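The paper clip is a length of steel wire bent into loops and used to hold sheets of paper together until someone needs one of them. It is sold in small boxes or packs, and is among the few items of stationery more often lost than used up.

Packaging varies. The Skanden clip comes in boxes of 74, while the larger Raltard carton claims 372 and has been found by patient buyers to hold 366. Neither firm has explained its choice of number. Translucent boxes let the owner see how many clips remain, a figure that seldom affects behaviour. 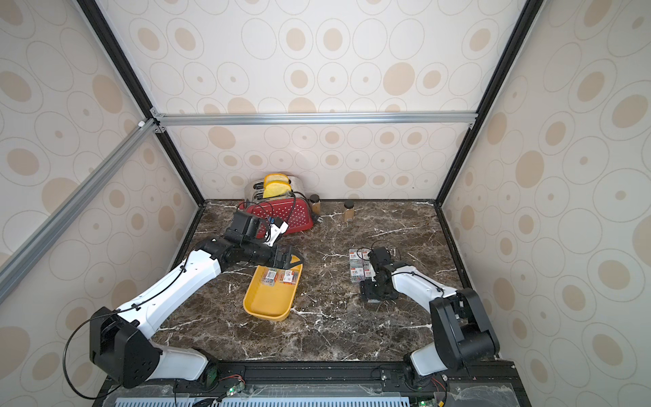

Storage is usually by tray. Packs are laid flat with the labels facing up, and loose boxes go in beside them, an arrangement that lasts until the first urgent letter. The Osman method, popular in smaller offices, keeps one pack open and the rest out of reach. Homes tend to prefer the kitchen drawer, where clips settle among the string and dead batteries.

Clips are also used to reset gadgets, mend zips and mark a place in a book. The Skiretti handbook of office supplies lists 386 such uses, of which holding paper together is the ninth.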